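**Desktop arm sags at the elbow after a while, gripper lands low - calibration or motor?**

posted by **plesmont_bench**

White printed arm, small motors, black gripper housing, on a dark board. Fine for the first 30 minutes or so of cycles. Then the fingers come down nearly 5 mm too low on the same pick. Re-homed it twice, no change. Power off, lunch, back to normal. Then same again. Supply is the one from the kit. Anyone seen this?

---

**lill42**

mine did that, got a new motor, fixed. just buy the motor

---

**Orier Tinkerer**

Wouldn't buy anything yet. Comes back after a rest = heat, or a screw creeping. I'd go in this order:

1. Power off, hold the upper segment, wiggle the elbow. Play there? Tighten the horn screw, threadlock if you have it.
2. Read the motor temp in your software. Mine starts sagging past 70 C. Drop the hold torque between picks, or park it folded.
3. Look at the cables through a full move. Want slack from the wrist down to the base, nothing pulling tight at full reach. Mine at rest, fingers open and well clear of the board:

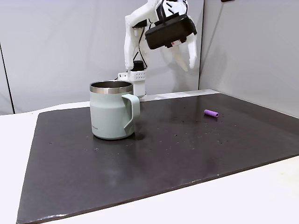
4. Re-home *cold*, write down the elbow count. Mine reads 233. Run it till it sags, go back to the same pose by hand, read agian. Count is the same but fingers are low - mechanical, go back to step 1. Count has moved - the motor's not holding, and then lill42 may be right.

Also wipe the board before you set the height. Dust gets under the gauge block.

---

**dunach_shop**

Had one with a bad crimp at the elbow plug, voltage dropped once it got warm. Swap in a spare lead before you order a motor, takes two minutes. And dont plug it in live.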